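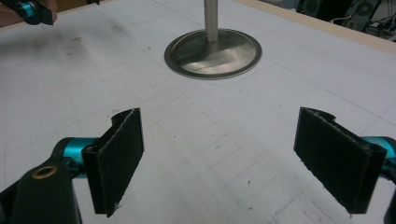
移液器称量法校准时,第一个吸头为什么要先预润湿再开始记数?

干吸头内壁和活塞下方空气柱的湿度低,头几次吸液时水会向空气柱蒸发,空气柱体积膨胀,吸入量因此偏小。同一吸头先吸排几次,空气柱湿度接近饱和后,读数才稳定下来。

十月,周一,上午。Mathebula 楼称量间。

待检:Zedeo 可调单道,量程上限 1000 µL,上次保养后使用反馈"打出来偏少"。天平:Drukus,分辨力 0.01 mg,开机预热过夜,内校通过。吸头:Bradmont 无滤芯,拆新盒。水:超纯水,前一晚接好放在称量间平衡,瓶盖拧紧。

环境:水温 22.0 ℃,室温 22.3 ℃,气压 1022 hPa,相对湿度 54%。Z 值查表取 1.0033 µL/mg。气压比平时高一点,对 Z 的影响在第四位小数以后,不单独修正,只记录。

先测 500 µL 点,保养前状态,不拆不调。预润湿五次,弃去,换同一吸头继续,连续十次。前两次天平读数回落慢,查了一下是防风门没关到底,这两个数作废重做。十次平均 493.5 mg,换算 495.1 µL,偏差 -4.9 µL,相对 -0.98%。重复性还可以,CV 0.14%。

重复性好而均值偏低,单看这组数,比较像刻度漂移。但把吸头浸入后停在最高点观察,液柱会慢慢往下走,停 20 秒能看见吸头尖端挂出一滴。漏气。十次操作节奏一致,漏的量也一致,所以 CV 没反映出来。以后 CV 合格不能作为密封合格的依据,要单独做悬滴。

拆下套筒。活塞表面没有划痕,密封圈外缘有一处压扁,润滑脂已经发干,颜色偏黄。换密封圈,旧脂用异丙醇擦净,晾干,薄涂新脂。涂多了会跑到活塞杆上端,手感发黏,上次那支就是这样返工的。装回后空按 2 0 次让脂摊匀(上一行手写多了个空格,是 20 次)。

悬滴复测:吸 500 µL,垂直悬停 20 秒,无液滴,液面无可见下降。

复测 500 µL:预润湿五次,十次平均 498.2 mg,换算 499.8 µL,偏差 -0.2 µL。CV 0.09%。刻度没有动过,说明原来的偏差主要来自漏气,先前如果直接拧校准螺钉,等于用刻度去补一个会继续变大的漏点。

加测 300 µL:十次平均 298.6 mg,换算 299.6 µL,偏差 -0.4 µL。CV 0.15%。
量程上限点今天没做,称量杯装不下连续十次,要换大杯,换杯后天平要重新稳定,放到下午。

蒸发:空做一轮,只开门、停顿、关门,不加液,每个循环损失 0.02 mg。对 500 µL 点可以忽略,没有加进换算。小体积点不能忽略,下次做 20 µL 那支时要逐次扣。称量杯底预先加了一层水,杯盖在两次称量之间盖上。

操作细节,留给后面接着做的人:

浸入深度 3 mm 左右,吸大体积时随液面下移。浸得深,外壁挂水,读数偏大,而且每次不一样。
吸液时尽量竖直,倾斜后静水压变小,吸入量会偏多。
排液时吸头贴杯壁,第一档按到底停 1 秒再按第二档,沿壁拖出。
不要把移液器一直攥在手里。手温传到套筒,空气柱受热膨胀,同一支连续做三十次,后面十次会看出往下走的趋势。两组之间放回架子上。
每组换一个新吸头,换完重新预润湿。

有一点没弄明白。预润湿三次和五次我各做了一组,均值差 0.1 µL,在重复性范围内,看不出区别。称量间湿度今天算高的,冬天供暖以后只有现在的一半,那时候三次可能不够。规程里写五次,先不改,等湿度低的时候再比一遍。

另外,Bradmont 吸头新旧两批口径有没有差别,也没查。旧批只剩半盒,悬滴测试时装上去手感略松。若旧批真的偏松,"偏少"的反馈里可能有一部分是吸头的问题,和密封圈叠在一起。需要拿换好密封圈的这支,用旧批再做一组 500 µL。

标签:已换密封圈,500 和 300 两点合格,上限点待测,暂不放回公共架。

下午 3:40 补:上限点换大杯后做完,十次平均 995.1 mg,换算 998.4 µL,偏差 -1.6 µL,CV 0.08%。三点都在内控限内。标签改为合格。旧批吸头那组没来得及做,水瓶和剩下半盒留在天平左侧,别收。

分享 2
评论 0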